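Shoes off at the door – how do you ask guests?

ginette_t
Moved into the new place in December, pale carpet thru the whole downstairs. We want shoes off. My husband's family thinks this is rude and his uncle walked right in wearing boots. Do you put up a sign? Say something? Need ideas before we have 9 people over.

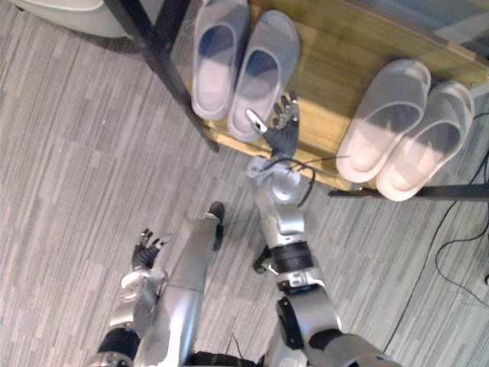

Rostatley
Signs are for dentists. Just say it at the door, "shoes off if you don't mind", big smile, done. Took my in-laws maybe 5 visits to get it. What helps is having something to hand them. We keep slippers out on a low rack, the grey slides with the thick soles go first, everybody likes those. Wash them after.

ginette_t
ok but borrowed slippers? some people get weird about feet

Zanudeo
I'm one of those people. Would never put my foot in a stranger's slipper, sorry. Also my mother is 84 with bad balance, she needs her shoes ON. You invite people, you live with a little dirt. Carpet can be cleaned. I paid 394 for the whole house last spring and it looked fine.

Rostatley
394 every time you have company? no thanks

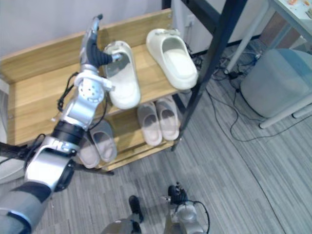
Monique Hervieu thinks the boots uncle is a separate problem and your husband should be the one to call him. His family, his phone call. For everyone else, put it in the invite – "we're a no shoes house, bring warm socks". Nobody can say they were surprised.

Zanudeo
So now there's homework before dinner. I'd bring the socks and complain the whole way over.

Stomard
Make exceptions and move on. Anyone older or with a bad foot keeps shoes on, good mat outside, second mat inside. Kids always off, no discusion.

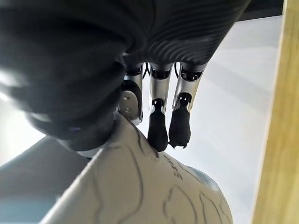

And put a chair by the door. People hate hopping on one leg with a coat on. Ours was 7 bucks at a yard sale, best thing in the hallway.

ginette_t
Chair is smart. Going with the text plus the chair, and his mom can keep her shoes on. Husband is calling the uncle tonight, he's thrilled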